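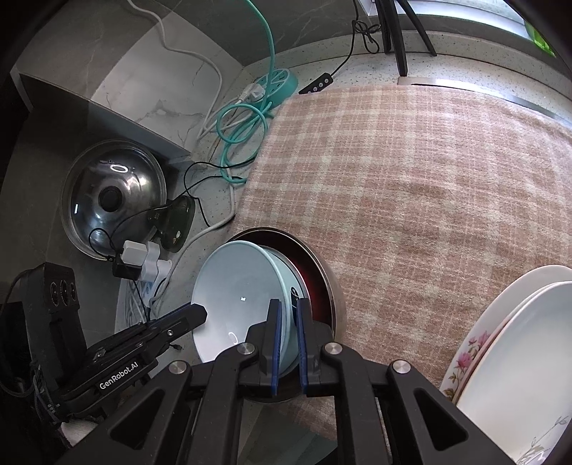 Blue finger pads on the bowl rim, steel pot underneath.

22 April 2020

Equipment budget, second pass. Shahla wants one number for grippers and spares before ordering opens.

Hand-held grippers: 2 more, 738 each. Finger pads, set aside 200 for the year. We had nothing down for pads in January and it came out of consumables.

Power: Fesham quote is 600 for strips, adapters and longer cords. Seems high. Ask Clostum for the same list.

Dishes and pots stay off this sheet, Čestmír has them under kitchen stock.

To do: get the Clostum price, send the total to Shahla.

Villuveo workshop notes | Contact | Back to top
2 comments | 0 shares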